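Tuniditz
Home | Cloths | Rounds | Prices | About us | Contact

About us

We do cloths. Counter cloths, glass cloths, table cloths on request, flat and folded and back on your shelf before you open. Small outfit, Drovinby, two owners, one van and a half (the half is Tyson's wagon).

Page was overdue a rewrite, so this is the rewrite.

Blue cloth, speckled top. 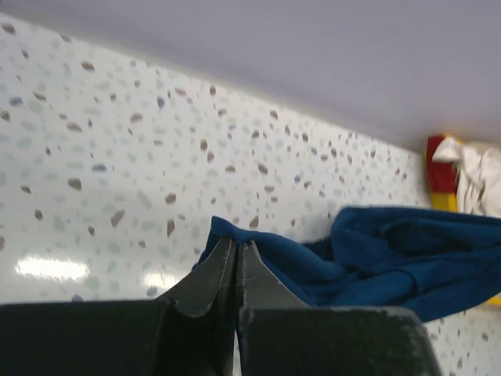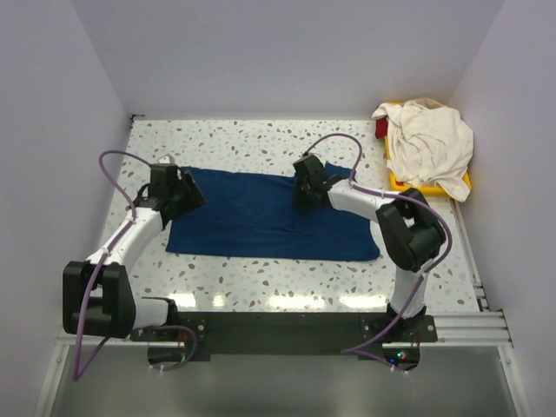
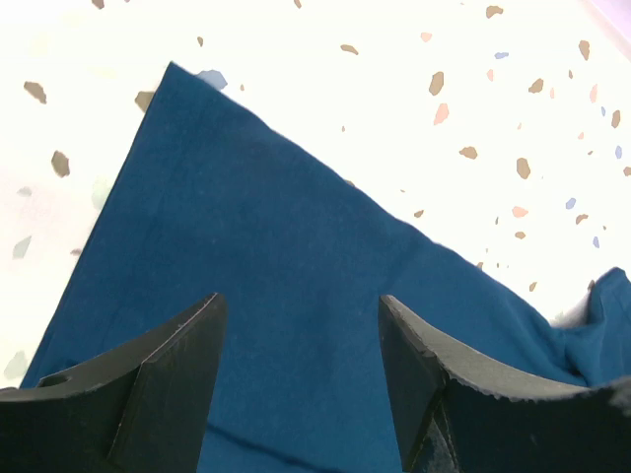
What we do, short version. You rent the cloths, we bring clean ones, we take the used ones away. You don't buy them and you don't wash them. When one wears thin it gets pulled and cut up for rags, and a new one goes in your stack. No charge for that unless it's been used on paint. Please stop using them on paint.

Who it's for

Cafes mostly. Then bakeries, a couple of dental offices, the two hair salons on Mill Road, a school kitchen, one funeral home that wants everything in gray. If you wipe things down all day long you are probably who we mean. We don't do bedding, uniforms or anything with buttons. Get asked weekly. Still no.

How it started

Abhishek Ahuja was running the counter at a sandwich place and taking the cloths home every night in a trash bag. Washed them in with his own stuff. Everything he owned went a bit blue. Tyson Vachon had the coin laundry next door and four big machines sitting idle until lunch. They talked over the fence, more or less, and the first bag went through Tyson's machines that week. Then the bakery across the street wanted in, then the bakery's sister in the next town over.

Opened under our own name on 2018-03-09 with 200 cloths and a folding table that belonged to Tyson's mother. She got it back in August. Today there are 2,998 cloths on the books, which we know from doing the stock count for this page and not being able to find the last two. If you have them, put them in the bag.

First winter was rough. The big dryer quit, we hung cloths on lines across the whole back of the shop and delivered them by bus for a while. Kept every customer but one, and that one moved to Ohio.

The name doesn't mean anything. Abhishek's nephew said it when he was two, pointing at the washing machine. It was that or A&T Cloth Service, and there was already an A&T.

The cloths

Three kinds right now.

Everyday. Blue, plain weave, hemmed on four sides. Goes on counters and tables. Most people only ever need these. Good for a long time if you keep them away from bleach.

Skastura. Our heavier one, named by the mill, don't ask us how to pronounce it. Thick, drinks up a lot, slower to dry. Good around sinks and espresso machines. We started stocking it for one customer and now half the round takes it.

Glass. White, thin, no fluff. These get washed on there own, never with anything else. Used to be a mixed load. There were complaints, fair ones.

We tried yellow cloths for a few months. Nice idea, one color per area of the kitchen. In practise people grabbed whatever was nearest and the yellow ones looked filthy by ten in the morning. They're rags now.

Folding

People think folding is the easy part and want to skip to the prices. It takes longer than the washing. A cloth that's folded badly takes up double the room, slides off the stack, and gets picked up in a clump with three others, and then all four are on the floor.

Our way, for anyone who'd like to do it the same at their end:

Shake it once. Lay it down flat, hem side under. Find the corners first, smooth the middle after. If there's a ridge, lift the nearest corner and let it drop again. Don't push the ridge around with your palm, it only goes somewhere else.
Corner to corner along the long side. Press the fold.
Then in half again the other way.
Then thirds for the Skastura, halves for everything else.
Fold facing you on the stack, open edges to the wall.

A hard smooth top is best for this. Wood with any kind of grain catches the weave. Bring a light in close if you can, since creases hide in blue worse than in any other color we carry. We learned to fold on a door laid across two sawhorses and would not go back.

Cloths come in tens, tied with cotton tape. Keep the tape. Or don't, but we do reuse it.

The shop

Back half of the old Chisholm building, loading door on the alley side, bell on the right. The bell works again. Front half is a picture framer and they are tired of getting your bags, so please, alley side.

Inside: washers along one wall, dryers opposite, sorting bins in the middle, folding at the far end where the windows are. Shelves after that, one per customer, name on masking tape. We have meant to get proper labels for a long time. The tape stays put and you can write on it, so.

Come and look if you want. Mornings are busy. After two is better, someone will have time to show you the shelves and there might be coffee. Closed shoes please, floor gets slick by the washers.

The rounds

Town round goes out early, before most of you unlock. If we have a key we'll put the stack where you like it and take the bag. If we don't have a key, there's a lidded crate outside, and you bring it in. Out of town round is later and less exact. Tyson drives that one and he stops to talk.

We cover Drovinby and anything up to 41 miles out. Past that we'll say no, politely, and give you the number of somebody nearer if we know anyone decent.

Busy weeks we send out over 700 clean cloths in a day. Quiet weeks a lot fewer and we catch up on hemming.

What we wash with

Plain powder, no scent. Hot. Long rinse, then a second rinse for the glass cloths. No softener ever. Softener coats the threads and then the cloth just moves the water from one end of the counter to the other. If your cloths at home do that, it's the softener. Vinegar in the rinse a few times will usually bring them back.

Stains: coffee comes out. Beet comes out eventually. Turmeric doesn't, and we've quit trying, it doesn't hurt anything. A stained cloth is still a clean cloth. Some places want only perfect looking ones out front, which is fine, tick the box on the order sheet and we'll sort yours separately. Costs a little more, it's somebody's time.

Who's here

Abhishek Ahuja. Owner, washing, ordering, all the phone calls. Very particular about corners. Answers email late at night, please don't feel you have to reply then.

Tyson Vachon. Owner, machines, driving, money. Fixes the dryers himself, mostly. Ask him about the dryers only if you've got the afternoon.

Plus three part-timers who share the sorting and folding and who all asked to be left off the website. They're the reason your stack is straight.

Hiring? Sometimes. Standing work, warm room, early start, done by early afternoon. We pay for the training week same as any other week. You don't need to have done it before. Write a few lines to the address on the contact page and say which mornings you can do.

Things people ask

Minimum order is one stack of ten a week. A food truck has been on one stack forever and we like having them.

You can pause. Give us a week's notice, no fee. Lots of places shut for part of the summer and the shelf just waits.

No contract. There's a sheet you sign that says you'll give the cloths back if you leave. That's the whole sheet, nearly.

Lost cloths, we shrug at a few. If it's a stack a month we'll bring it up.

Can you send your own cloths in to be washed? Yes if they're cotton and marked. Sew a thread in the corner or use a laundry pen. Unmarked ones will end up at the dentist's.

Own logo woven in, no. Own color, maybe, if you take enough and don't mind waiting on the mill. The funeral home waited.

Wet cloths in the bag are fine for a night. Not for a week. Hang them over the side of the sink first, or over anything, and bag them when the driver's due. And check for spoons. We have a drawer of your spoons, come get them.

Prices are on the prices page, updated when the powder went up. If you're on the old price, you stay on it till your year is out.

Finding us

Chisholm building, alley side, Drovinby. Parking out front is the framer's. Two spots by the loading door are ours, and if the van's in one, the other is yours. Phone's on the contact page. Leave a message if it rings out, we can't hear it over the spin.

Contact | Order sheet | Holiday closings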